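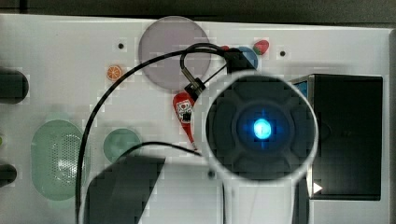
Goviswood Handling Group, Gallery

The gripper that did not stop

On 19/07/2018 our gripper went on closing after the stop button was pressed. It closed for 2 seconds more, and Karlijn Jacobs had her hand near the fingers. She was not hurt, but we stopped all work for 14 days and looked for the cause. We put the pictures on this page together with what we learned, for other groups who use the same kind of stop circuit.

The first picture, at the top of the page, is from the table with the small objects. The blue light in the middle of the head was a part of our problem. We all believed that blue means "the arm is holding still and it is safe to reach in". In our set-up it means only that the head has power. After the fault the light stayed blue, and three of us read it wrongly. It is now written on a card beside the stop button.

The black cable belongs to the same lesson. We had never agreed how a cable must lie on the panel, and each person did it in his or her own way. Floor Geerts tested the stop line 20 times with the cable moved by hand between the tests, and 11 times the signal came late. A worn contact inside a plug was the cause. The plug was replaced, and cables are now fixed before the arm is switched on.

Next comes the ketchup bottle, upside down between the two fingers. A bottle needs more closing force than the small things do, and the force limit is set by hand for each object. On the day of the fault the limit was still the one for bottles. If the contact had been good, we would perhaps not have noticed this for a long time. The limit now goes back to the lowest value after every stop.
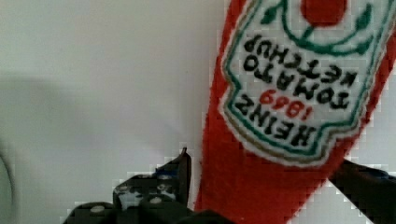

Valdis Adomaitis wrote to us after he read the first version of this page. He thinks that a new plug is not enough, and that the stop must cut the power to the fingers directly, without asking the controller. "You have repaired the part which failed this time," he wrote. "The next time it will be another part." We agree with him, and the direct cut will be built in September. Until then nobody reaches over the panel while the head has power.

Questions about the stop circuit can be sent to Arnout Hoekstra.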